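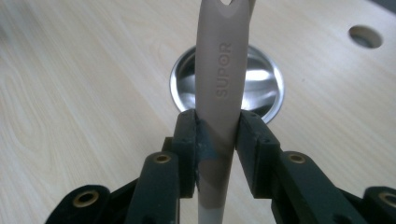

Before ordering, Plunholm asked whether the staff at the utensil bench would lose hours once an arm was doing the hanging and sorting. Their second question was who would be expected to teach it.

Both come up with most enquiries, and the answers depend on the site. The product information below is for the Wu hand-held gripper pair. A section on staffing follows it, drawn from the Plunholm installation at Mestcombe.

Wu hand-held gripper pair
Supplier: Barkico
Page revised: 5th January

Overview

Wu is a pair of hand-held grippers, one for each hand, used to record manual tasks for later use by a bench-mounted arm. The operator does the job with the grippers in place of bare fingers. The arm is fitted with the same finger geometry, so a grasp that works in the hand is one the arm can attempt.

The pair is intended for light, repetitive handling of rigid items: kitchen utensils, small fittings, hand tools, packaged parts. It is not suitable for hot items, blades without guards or anything that has to be held by suction.

Construction

The fingers are driven by a plastic linkage with brass bushings at the pivots. Each finger carries a block-shaped pad. The grip layer on the inner face is a wearing part and should be replaced when it no longer lies flat. Pads may be changed at the bench. Linkage arms should be changed as a matched pair, left and right, or the fingers will close off centre.

Flat handles are best taken with the pads square to the broad faces. Tapered handles should be taken below the widest point. If a handle turns in the pads, open fully and take it again; do not correct it with the other gripper, as the recording will then contain a two-handed movement that the arm will try to copy.
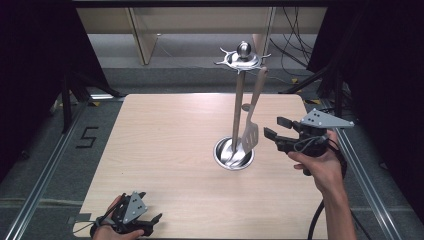
Right-hand gripper open at the handle of a slotted spatula, utensil holder on the bench.

Specification

Supplied as: one left and one right unit
Connection: cable, one per unit
Recommended recordings per task: around 700
Pivot inspection interval: 1,000 operating hours
Warranty: 2 years, pads and grip layers excluded
Delivery: 9 weeks from order

Recordings may be spread over several operators. We recommend this. A task recorded by one person tends to carry that person's reach and working height, and the arm's results fall off when the bench is moved.

Effect on staffing and duties

At Mestcombe the utensil bench was worked as a rotating duty. Items arrived mixed, were checked by eye, and were hung or stood in holders for collection. The checking has stayed with staff. The hanging has passed to the arm for most metal items and remains manual for anything with a damaged handle or a blocked hanging hole.

The rotating duty was kept but its content changed. Staff on it now record new tasks, clear items the arm has set aside and sign off the bench at changeover. Plunholm regraded the duty in April after staff pointed out that recording required more training than the old work and was paid the same. Total hours on the bench came down. The hours were moved to goods-in, which some of the staff had asked for and others had not. Sites should expect to have that discussion before delivery, and Barkico can supply a task breakdown for it on request.

Recording is tiring in a different way from the work it replaces. The wrist is held steadier and the grippers add weight. We advise short sessions with the forearms bare or in close-fitting sleeves, and a change of operator before grip accuracy drops. Recordings made late in a long session are commonly rejected at review.

Operators should be told what is stored. Wu records the movement of the grippers and the opening of the fingers. Use of recordings to compare the speed of named staff is excluded under the standard licence, and Plunholm has written the same exclusion into its own site rules.
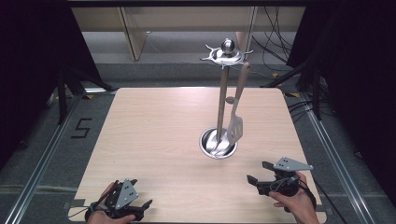
Preparing the bench

Use a flat tabletop with clear floor on the operator's side. Route cables away from the front edge and leave enough slack for a full reach across the bench. Holders and racks should stand where they will stand in normal use. If a holder is moved between sessions, note its new position in the session log.

Start each recording with both grippers held low and clear of the item. End it in the same position with the fingers open.

Spares and ordering

Finger pads (pair), grip layer sheets, linkage arms (matched pair), pivot bushings and replacement cables are held in stock. Quote the serial number of the unit when ordering linkage arms. Orders for the gripper pair include operator training at the customer's site, to be booked when the delivery date is confirmed.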